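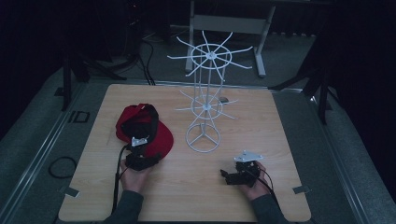
Cap rack on the counter: keep or sell?

Stiltmont Market Stalls > Display and fixtures

hyejin_ko
2019-03-01
Hello all. I have a small table at the market and I sell caps, mostly baseball style. I am thinking to use a white wire spinner, two tiers, the kind which stands on a table. My red caps look good beside white wire, but I worry that the brim pulls the cap off the spoke. Does anybody use one?

Fotila
I used one for 2 seasons. Hang by the back strap, not by the crown, otherwise the colour fades on top and the shape is gone.

ngcobo_hats
I don't agree with Fotila. By the strap they all face down and the customer sees only lining. I put the crown over the spoke — no problem with shape so far.

Fotila
Maybe yours are stiffer. Mine were soft cotton.

hyejin_ko
Mine are soft also. And the base, is it heavy enough?

Cosex
Load both sides evenly. I filled one side first and it went over onto my neighbour's jam. I paid for 5 jars.

hyejin_ko
Thank you, I will try the strap first and keep away from jam.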